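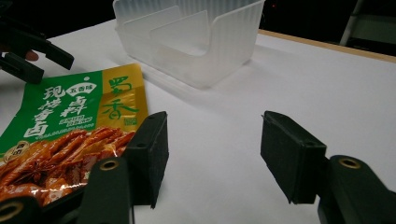
Fig. 2. Frosted plastic bin with ribbed wall, on the work table.

Section 7: Loading paper and making your first envelope fold

Read all of this before you cut. Applies to the Stisholm scoring board, both sizes. Updated August 4, 2016.

1. Board flat on the table, ruler edge toward you. Rubber feet down.

2. Slide the Truritz guide bar in from the left until it clicks. No click, pull it out and turn it over.

3. Paper goes in pattern side down. Square it to the corner stop. Cardstock up to 100 lb is fine, heavier stuff cracks on the fold.

4. Pick your groove from the chart inside the lid. For a standard card envelope thats the 2 inch mark.

5. Run the bone tool down the groove. Light pass first, then a firmer one. Dont saw back and forth.

6. Turn the paper a quarter turn, line the score up with the notch, score again. Same for the other sides.

7. Punch the corners, fold in the side flaps, then the bottom. Glue or tape on the side flaps only.

NOTE: Glitter paper sheds into the grooves. Dry brush, no water.

NOTE: Using wet glue? Leave it under a book for about 7 minutes before you stuff it.

CAUTION: Punch blade is sharp on the underside. Keep fingers clear, lock it before storing.

CAUTION: Do not iron or heat emboss on the board. It warps and wont lay flat agian.

Foil and vellum: see Section 8. Replacement bone tools are sold under the Geddes name, same part.

Shares: 100
Comments: 2

noltden_papercrafts
Step 6 lost me till I marked the corner in pencil. Made a whole stack for thank you cards after that, love it!!

inkyfingers
Does the guide bar fit the older board? Mine wont click either way up.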